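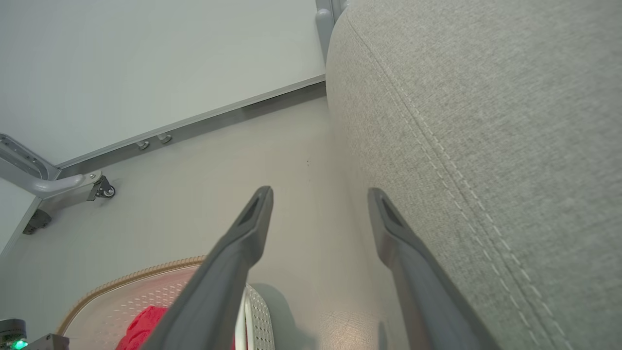 The gray seat and the white rolling table, close up.

I promised you all an update on the laundry corner, so let's go! I've been sorting on the sofa for years now (the bed is too far from the washer, and I get distracted up there), and I finally wrote down how it goes. My last big round came to 61 pieces and took me 16 minutes, not counting socks. I refuse to count socks.

The rule I keep coming back to is one pile at a time. Reds first, always, and jerseys get pulled out so I can check the lettering before they go anywhere near hot water.
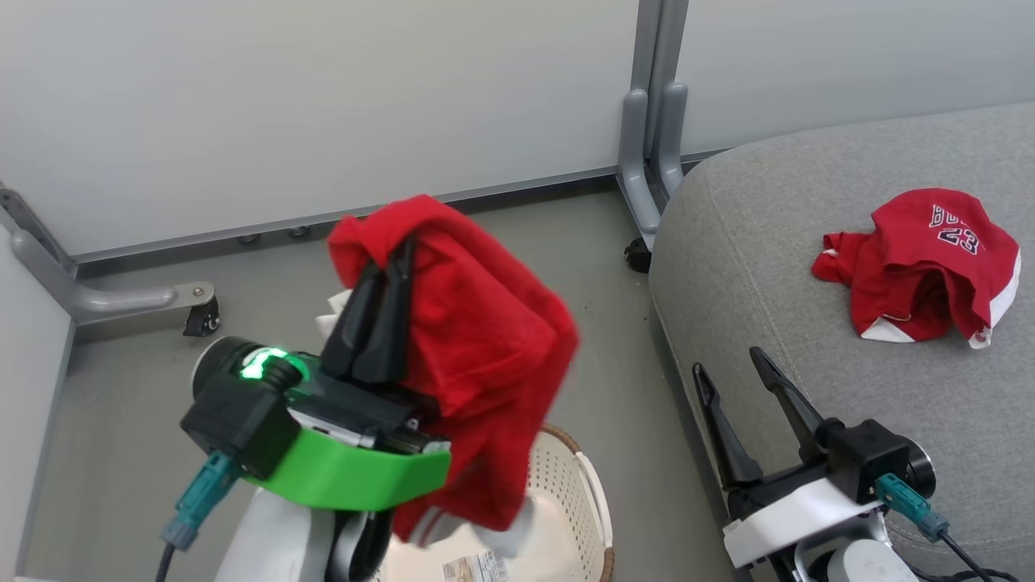
Then everything that needs a wash goes straight into the basket, even if it's just a crumpled heap — folding dirty clothes is a hobby I gave up. I like a basket with plenty of little holes in it so things can air out a bit. A few of you asked about the Fimwood drying rack I mentioned in October. I'm still testing it, and I'll have more for you next month!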